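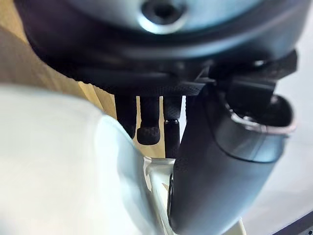 Does Minami 2 handle grasp planning well enough to replace a hand-tuned script?
For rigid parts at known poses it does, and setup takes an afternoon.

I ran the planner on Testberg's wrist-camera setup. The default sampler draws 2000 candidates and keeps 18 after collision checks - enough for most brackets.

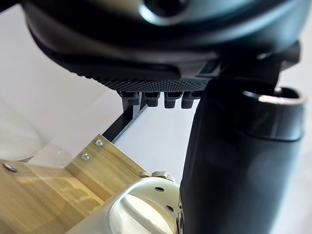
Collision margins are set per link, in a plain text file. The Mosano importer dropped 17 mesh faces on my first load and logged no warning. Replanning is quick, but the viewer stalls on large scenes.

Siu-fong Tsang, 2018-06-09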